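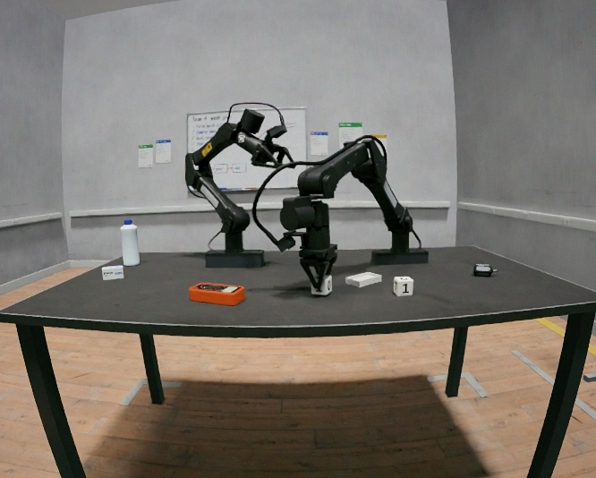
机器人现在能帮忙收拾桌子了吗？

Veikko Leinonen
我在Detham开一家小修理铺，工作台上总堆着瓶子、小盒子、遥控器之类的东西，每天下班前要归位，大概得弄一阵子。最近看到不少双臂机器人的演示，想问问现在买一套，能不能把这件事交给它？预算最多4,000欧元。叠抹布、擦台面暂时不指望，只要能把东西捡起来放回盒子里就行。

Saimi Mäkelä
看东西的形状。小方块这类有平行面的最好夹，位置变一点也没关系。扁平的盒子贴着桌面放就难得多，夹爪常常插不进去，得先推到桌边再夹。瓶子立着还行，倒了会滚。
我们车间试过用双臂清台面，台上放6样东西，每样都录过示范，一共314次。熟悉的物件多数能收好，换一个没见过的盒子就经常失手。速度也慢，收完一轮要13分钟，我自己动手不到一分钟。另外线缆要留够余量，手腕转到极限时容易扯到。
4,000欧元能买到入门级的机械臂，但调试时间要另算。铺子里没人会写程序的话，我建议再等等。

Tharindu Navaratnam
别买，买几个带隔板的抽屉，贴上标签，便宜多了。

Irja Seppälä
补充一点：如果每天收的都是同样几件东西，可以在台面上给每件画好固定位置，单臂加固定程序就够用，不需要学习模型。东西一旦乱放，这个办法就不灵了。买之前先问卖家能不能带着你自己的物件去试，我上次是星期五下午去的，试了两个小时，最后没买。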